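Bench diary, August. Nordin handheld kit, evaluation unit

8:40. Started early to get the second battery of checks done before the Erberg people call back. Kit is the two-handed version: a left and a right unit, cabled, plus the recording software. Quoted price is 995 per unit with the support plan, 780 without. I have asked Kristýna Kuruc whether Nondilcombe would be billed for the plan in year one or only from renewal. No answer yet.

Zeroed both units. Left reads closed at the same value on each of 5 attempts. Right drifts a little after the first close and then settles. Logged it. The manual says to cycle the fingers before calibrating and gives no figure for how many times, so I wrote 20 into our own procedure and will keep to that until the supplier says otherwise.

Cable strain is my main complaint so far. With both hands near the middle of the board there is enough slack. At full reach it pulls at the wrist, more on the right than the left, and I notice myself shortening the motion to avoid it. That will show up in the recordings as a bias toward the near half of the workspace. Asked Plistlow last month if they had seen the same on theirs and they had, and they moved to an overhead cable guide. Worth pricing.

10:15. Object set for today is the hairbrush and the small white basket. The task is brush into basket, basket stays put. I picked the brush for its awkward contact: pins on one side, smooth rounded wood on the other, so the two pads never meet the same kind of surface. The basket has an arched handle that gets in the way of any approach from directly above.
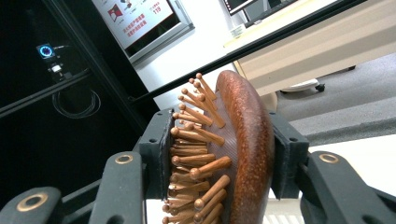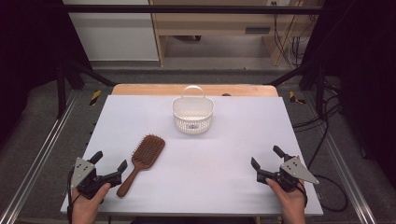
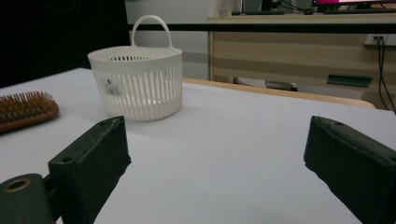

Notes on grip

Clamping the head edge-on is workable. One pad takes the pin side and the other takes the curved back. The worry is rotation, as the back only gives a narrow line of contact and the pins flex. The thin lining on the inner face of the pad helps, and I would not want to try this with bare pads. Handle grasps are easier to hold but leave the heavy end free to swing, and then the head arrives at the basket at whatever angle it likes.

Pad wear: the faces have a matte finish and already look slightly worn. Supplier lists the pads as a consumable but gives no service life. Each has a small screw hole near the top, so I assume a swap is a short job. Need to confirm the screw size and whether spares ship in pairs.

The brass rings at the pivots are good. No play that I can feel at the fingertips when closed on something firm. I checked by hand only, so this is an impression and goes in the report as one.

Notes on view

From the gripper side, the open fingers take up a fair amount of the picture at left and right. The middle stays clear, and with the fingers wide I can see the basket and the table between them well enough to plan the approach. Once the brush is clamped, the head fills the center and hides most of what is ahead. For placing, the operator has to rely on direct sight and the model will have to rely on the head view. Any buyer who plans to skip the head camera to save money should be told this. I will put it in the first paragraph of the report.

13:30. Kristýna rang. The plan is billed from renewal, so year one is at the lower figure. She also wants a line on training time for new operators. My own figure is no use, having handled the things for weeks. Suggested we put two people from the Nondilcombe office on it cold and time them to their first clean placement. She will find the people.

15:50. Software. Export works. File naming does not carry the operator or the object set, so both have to be typed in afterward, and I got one wrong before lunch. Filed as a request with Nordin. Sync between left and right looked fine in the files I opened.

Open items: right unit drift, overhead cable guide, pad screw size, file naming. Leaning toward recommending the pair without the plan if they will sell spare pads separately. Tomorrow the same brush and basket again, left hand leading.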